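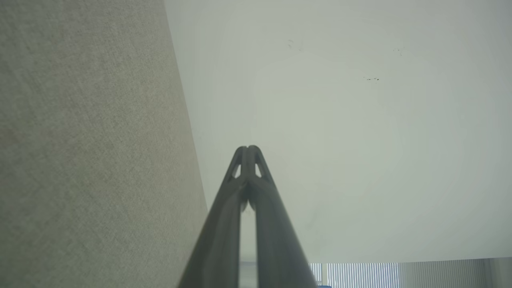 Open office noise, what worked for you?

gimrie
We moved to the second floor in July and I can hear every phone call. 14 desks, hard ceiling. Has anyone had luck with fabric dividers?

s_nyamweya
Some. They take the edge off voices right next to you. They do very little for someone talking across the room.

Teo Montes
Disagree. Ours made a big difference, but they're tall. Short ones are a waste of money.

s_nyamweya
Tall ones block the windows — we had complaints within a week. I'd put the money into ceiling tiles first.

gimrie
Landlord won't let us touch the ceiling. Plistier quoted me $200 a panel.

njoroge_l
Check used office furniture places before you pay that. I got mine for $101 each. Vacuum them well, the cloth holds dust.

Teo Montes
Agree on used. Measure your desks first.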